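Criminal Investigation and Procedure
Week 5: Exhibits, description and continuity
Unit convenor: Milagros Muñoz
Revised February 2026

5.1 Scope

These notes cover the handling of physical exhibits between seizure and tender. Search powers were dealt with in Week 3 and are assumed. Electronic records are left to Week 8, although much of the material on labelling applies to them with minor changes. The word "exhibit" is used loosely throughout, as police and prosecutors use it, to include items that have been seized and never tendered.

5.2 What continuity is for

A party tendering an object must be able to show that it is the object it is said to be. With a distinctive object, identification by a witness may be enough. With a fungible object, such as a fired cartridge case, a swab or a quantity of powder, the court generally relies on evidence of who held it, where, and in what packaging. Continuity evidence also bears on condition. A garment that has been correctly identified may still be of little use if it was stored damp in plastic with another garment.

A gap in the record does not lead automatically to exclusion. Depending on its size and position, it may go to admissibility, to weight, or to nothing of consequence. A gap before laboratory examination is usually more serious than one after it. Students regularly overstate this point in the assignment and treat any missing signature as fatal.

5.3 The exhibit register

A register entry should contain, at a minimum:

Exhibit number, unique within the matter
Time and place of seizure
Name of the seizing officer
Description of the item
Packaging type and seal number
Every later movement, with the name of the person releasing and the person receiving

Numbers are never reused. If an item is entered in error, the entry is struck through and initialled and the number retired. Clondix, the register software used in our practical classes, enforces this by locking an entry once a seal number has been added. The paper form does not, and the discipline has to come from the person filling it in.

Where an item is divided (a swab cut for testing, a magazine removed from a firearm), each part takes the parent number with a suffix. The parent entry must record when the division took place and who did it.

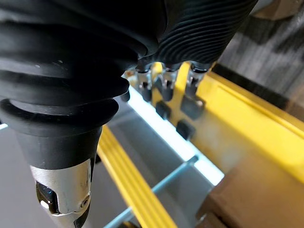 5.4 Describing an item

The description in the register is read by people who have never seen the item: the reviewing lawyer, the other side's expert, sometimes a jury. It should record form, material, colour and surface, in that order where possible, and should leave function and origin to a witness qualified to speak about them. "Yellow metal ring" is preferred to "gold ring" for this reason. Similar parts need particular care. The two black parts in the photograph are a fair test: "black, ribbed" would cover either one, whereas "broad stacked rings narrowing to a smooth conical collar" and "fine, closely spaced parallel ridges" will separate them on the page. Fittings are described with the part they belong to, so the silver metal piece below the collar would be recorded together with its dark rectangular cutout and small round screw. Any dust or residue is mentioned without naming its source.

Measurements are given in millimetres. Estimates should be marked as estimates. Terms such as "large" or "old" add nothing unless tied to a comparison or a reading.

5.5 Case study: Brillberg

The Brillberg file is used in the tutorial in edited form. The charge was murder, and the issue at the pre-trial hearing was whether a spent cartridge case examined by the ballistics section was the one collected from the front path of the house. The register had two entries reading "cartridge case, brass colour", made by different officers within 10 minutes of each other. One had a seal number. The other had been sealed, but the number was recorded only in the officer's notebook.

Detective Siddiqui produced the notebook on the voir dire. The prosecution relied on it, together with scene photographs showing a dent at the mouth of one case. The defence accepted that the seal numbers matched and argued that the 45 minutes between collection and sealing was unexplained. The item was admitted. The delay was left as a matter of weight.

Two points should be taken from the file. First, the notebook repaired the register because it was made at the time – a statement prepared later would have carried much less. Second, the dent should have been in the description from the outset. A further line of text would have avoided most of the hearing.

5.6 Tutorial preparation

Read the edited file before class, in particular the transcript of Babar Siddiqui's cross-examination and both register pages. Prepare a written argument of no more than 400 words for or against admission. Bring a printed copy. Submissions for the May moot will be drawn from the same file, and sides will be allocated in the tutorial.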